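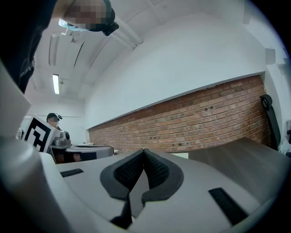
手里的夹子,怎么教会机器人干活?

嗨,小朋友们,又是我。上个月有个读三年级的读者写信来问:“机器人是不是生下来就会叠衣服?”哈哈,当然不是啦!机器人刚装好的时候,连一块橡皮都不知道该怎么捏。它得学,而且学得比你背乘法表还慢呢。

今天我想讲讲一种专门用来教机器人的工具,叫“手持夹爪”。我试用的这一套是 Orkska 公司做的,名字叫 Horkex。我前前后后玩了两个星期(好吧,是“工作”了两个星期),手腕现在还有点酸。

先做个小实验

请你把大拇指和食指伸出来,其他手指都收好。现在,只用这两根手指去拿桌上的铅笔。拿起来了吧?再试试拧瓶盖,翻书,把一张纸从桌面上揭起来。

是不是越来越难?纸最讨厌了,指甲短的人要抠半天。

很多机器人的“手”就只有两根手指。它们没有手掌,没有小拇指,更没有指甲。你刚才觉得别扭的事情,机器人每一件都会觉得别扭。所以教它的人想了个聪明办法:老师自己也别用五根手指了,老师也戴上“两根手指”,用跟机器人差不多的手来做示范。这样机器人学起来就容易多了。

Horkex 就是给老师用的那两根手指。

它长什么样呢

外壳是白色的,滑溜溜的塑料,前面有两片黑色的指尖。指尖的边是橡胶一样的东西,中间嵌着一块有纹路的黑网面。我第一次摸的时候想到了运动鞋的鞋底。光溜溜的东西碰到光溜溜的东西,很容易打滑,你洗澡的时候抓过肥皂就明白了。有了纹路,就像给手指穿上了防滑鞋。

两片指尖是斜着的,你往我靠,我往你靠,快碰上的时候就像字母 V。你握住把手,捏一捏下面的扳机,指尖合拢;松开,它们就分开。张到最大的时候,我家那只胖胖的牛奶杯也能放进去。

夹爪上还有镜头,可以把指尖前面的东西都拍下来。你想想看,平常我们看东西是从脑袋上往下看的,可机器人的“眼睛”有时候就长在手腕旁边!从那儿看出去,世界怪怪的:杯子特别大,天花板弯弯的,房间好像被装进了一个鱼缸里。这种镜头看得特别宽,所以边上的东西会变弯。

它是怎么“教”的

比方说,我想教机器人把勺子放进碗里。

我先拿好夹爪,按一下开始。然后慢慢地伸过去,夹住勺子,抬起来,移到碗的上面,放下。再按一下,结束。这就叫一次示范。

示范的时候,Horkex 会悄悄记住好几件事:镜头看到了什么,夹爪在房间里的什么位置,朝哪边歪,两片指尖张开多大。这些记录传到电脑里,电脑就拿它们当课本,一页一页地学。

那你可能要问了,一次够不够呀?

不够,差得远呢!我教“勺子进碗”,一共做了600次。六!百!次!你妈妈教你用勺子的时候大概也没有这么辛苦。而且不能每次都一模一样,要把勺子横着放,竖着放,放远一点,再换一个蓝色的碗。要是每次都放在同一个地方,机器人就会以为勺子永远住在那里。有一天勺子挪了窝,它就对着空桌子夹呀夹,看着怪可怜的。

那些黑白格子是什么

有的房间里做这种工作时,会用到一种方方的板子,白底上印着粗粗的黑色块块,有点像你见过的二维码,不过要简单得多。它叫“标记板”。

人走进一间屋子,看见门在左边、桌子在右边,马上就知道自己站在哪儿。电脑看照片可没这么灵。黑白图案对电脑来说特别好认,它一看到就会说:“哦,是这块板子!它看起来是歪的,那我一定是从侧面在看。”这么一算,它就知道镜头在什么地方了。

你可以自己玩一玩:在白纸上画一个大大的黑色图案,贴在墙上,然后走到房间的各个角落去看它。远的时候小,近的时候大,从旁边看就变扁了。电脑就是靠这些变化来猜位置的。

两只手比一只手难吗

难多了!我请朋友 Mahlet Tefera 来帮忙,我们一人拿一只夹爪,练习一起把毛巾拉平。第一次,我往左拉,她也往左拉。第二次我们喊“一二三”,结果她在“三”的时候动,我在“三”的后面才动。练到第18次,毛巾终于平平整整地躺在桌上了,我们俩高兴得拿夹爪碰了一下,就当击掌!

后来我学着自己左右手各拿一只,那感觉就像一手画圆一手画方。有兴趣的话拿两双筷子试试,一只手一双,去夹同一块手帕,很快你就懂我了。

我喜欢它什么,不喜欢什么

喜欢的先说。它不用连着一台大机器人,拎起来就能走,厨房里能用,书房里也能用。以前我试过一种老办法,要坐在机器人旁边,用摇杆一点一点遥控它,收一只杯子我都能打三个哈欠。用夹爪呢,伸手就做,快多啦。

指尖脏了可以拆下来擦,这点我也喜欢(我夹过香蕉,别问了)。充满一次电最多能用55分钟,对我来说刚刚好,因为到那时候胳膊也该休息了。

不喜欢的也得说。第一,它对小孩子的手来说太大了。我的侄女九岁,要两只手才能握稳,扳机也够不太着。第二,说明书写得太像大人看的东西了,一共57页,我看到一半去倒了两次水。第三,夹很薄的东西还是不灵,一张纸平平地趴在桌上,它跟我们刚才做实验的时候一样,抠不起来。

对了,还有一家叫 Pollska 的公司也出了类似的夹爪,颜色是橘红的,握把细一些。我只在展览上摸过一小会儿,没有好好用过,不敢乱打分。等我真的用上了再讲给你们听。

几个你们问过的问题

夹爪会不会夹疼手?我试过夹自己的手指,Horkex 的力气跟晾衣夹差不多,不舒服,但是没有受伤。你可别学我,真要碰这种工具,旁边一定要有大人。

机器人学会以后,会不会忘?它不会像我们那样慢慢忘掉。不过要是接着教它一大堆新本领,老本领有时候会变差。所以老师们会把旧课本和新课本放在一起给它学,这就叫复习嘛。

机器人会学到我的坏习惯吗?会的会的!我放勺子之前总爱停一下,自己都没发现。结果机器人学会以后,每次放勺子之前也停一下,好像在想心事。我侄女笑得趴在了地毯上。

我可以在学校里玩到吗?Orkska 有一种可以借的课堂箱子,叫 Kumsa,里面有两只夹爪、一块标记板和一本画得挺可爱的小册子,比那本说明书好懂多了。明年1月开始可以申请,要由老师来填表,小朋友自己填是不行的。想玩的话,就把这一页拿给你们的科学老师看吧。

下一次我打算教机器人剥橘子。我已经买了一大袋橘子,先从最软的那几个开始练。

2019年8月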